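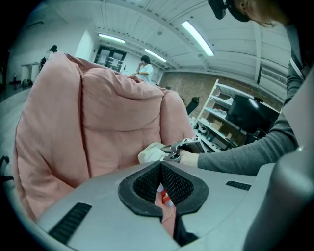

Trerunville Children's Choir – Parents' and Singers' Page

1/ Rehearsals for the younger group start again in May. We meet Sunday at 3:30 in the lower hall, same door as last season. Please come in through the side and sign the sheet.

2/ The younger group is ages 5 to 9. If your child turns 10 during the season they can stay put until the summer concert. No need to write to us about it.

3/ We picked the songs last week. Most are rounds, plus a lullaby in 2 parts and a counting song with hand claps. The lullaby is the hard one. The low part sits on the same three notes for a long time and kids drift up to the tune.

4/ Practice tracks are on Rasura. Each song has the tune alone, the second part alone, and both together. Start with the tune alone, even if your child is sure they know it.

5/ A few people asked if the tracks can be slowed down. Yes – tap the speed button under the title. The pitch stays the same.

6/ Printed songbooks come from Nair again. We ordered 130, which covers both groups and leaves almost a full box for late sign-ups. Names in pencil on the inside cover, please. They get passed on.

7/ We do not expect anyone in the younger group to read music. The books have the notes so that parents who play piano can help at home. Words first, then clapping, then singing.

8/ Bring water and a folder. No gum. Recorders stay home until the fall.

9/ The hall piano was tuned on the Firnatex plan and the sticky key above middle C is fixed. The bench still wobbles.

10/ Sign-up form is in our profile. If your child sang with us last year you still need to fill it out – the old forms don't carry over.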